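I have been trying to sell my grandmother's dining table since July. It seats 11 if two of them are fond of each other, and it weighs what I assume all furniture weighed before anyone had to move house alone.

The first listing said "solid, much loved, pick up only." In the language of online classifieds this translates to "heavy, scratched, bring your brother." I got 2 replies. One asked if it was still available and, on being told that it was, vanished from the earth. The other wanted to know if I'd swap it for a kayak.

I gave the kayak some thought. I live in Grirnton, four hours from any water deeper than a birdbath, and I still gave it some thought.

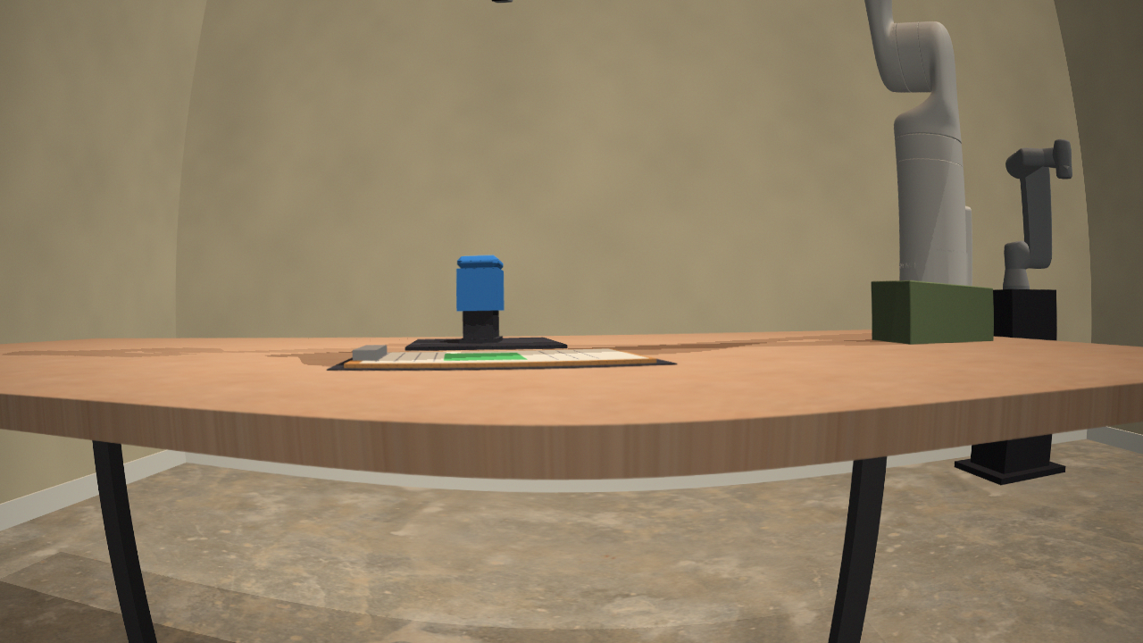 Why not just keep it?

My flat has one room that could hold a table this size, and that room is already the kitchen, the lounge and the place where the bikes live. I measured it twice. With the table in, the fridge opens far enough to get a hand in and take out the milk, provided it's the small milk.

Then there's the matter of the family, who all have views and none of whom have floor space. My cousin Anjani thinks selling it is a betrayal. She has eaten at it perhaps six times and cried at it once, over a Monopoly game, which she lost by trusting me. My uncle Georges says it's worth a fortune. He rang a dealer in Hosholm to prove it and has gone very quiet on the subject of fortunes.

What the dealer told me, when I rang him myself, is that brown furniture is finished. He said it quite cheerfully. People want white things they can throw out. He offered to take it off my hands for nothing if I paid the delivery, and the delivery came to $652, so I thanked him and went for a walk.

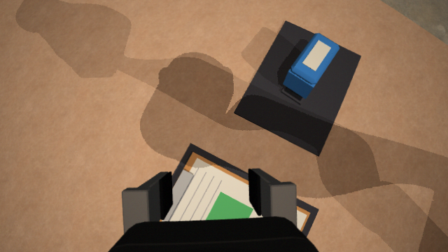

Shadows on the tabletop.

The third listing went up last night. I dropped "much loved" and put in the measurements, the weight and the colour, and a line saying no kayaks. By breakfast there was a message from a woman called Tuva who runs a sewing group and needs somewhere to cut out curtains. She asked if it wobbled. I said it has never wobbled in its life, it hasn't got the imagination.

She's coming with a ute and two sons. Anjani has asked to be told when, so she can be there to disapprove in person. I've told her she can take a corner.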